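Hornora Household Words Corpus
Data card, version 2
Maintained by Akua Agbeko and Edem Odoi
Last revised: 12 May 2022

Summary

The corpus holds 2166 short written answers to questions about kitchen and workshop vocabulary. Answers were collected by post in January from 41 reading groups. Each answer is stored as one line of plain text, with the group number and the prompt number.

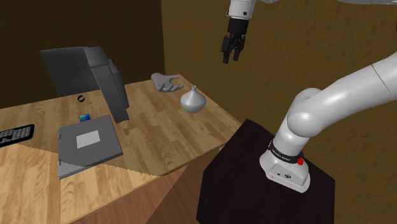

Margit Lie asked during review whether spelling variants should be merged before release. They have been kept as written, and a separate file, variants.txt, lists the forms that belong together.

Files

answers.txt: all answers, in order of receipt
prompts.txt: the eight prompts, as printed
variants.txt: spelling variants, grouped by headword

Prompt 5 asks for the name of a tool used to fill a bottle. It drew the widest range of terms in the corpus, and several groups gave more than one.
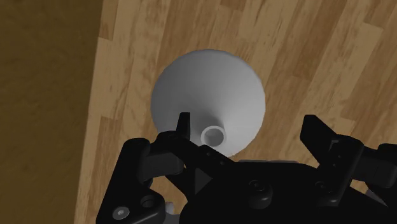
Known limits

Most writers were adults who read for pleasure, and the corpus should not be taken to represent general usage. Roughly 8 percent of the answers are single words and carry no context.

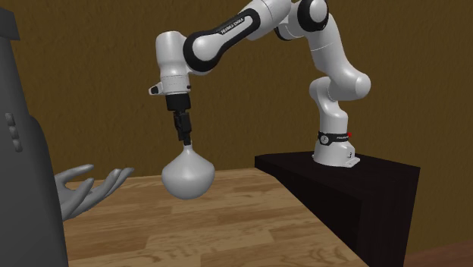 Compound nouns were split by hand under rules drafted by Sena Nutsugah. A color term standing before a noun is tagged as a modifier and is never part of the headword. The light wooden table shown here would be entered under "table," with "light" and "wooden" tagged separately.

Corrections

Send corrections to Etornam Akolgo at the Amegashie reading room, giving the group number and line number.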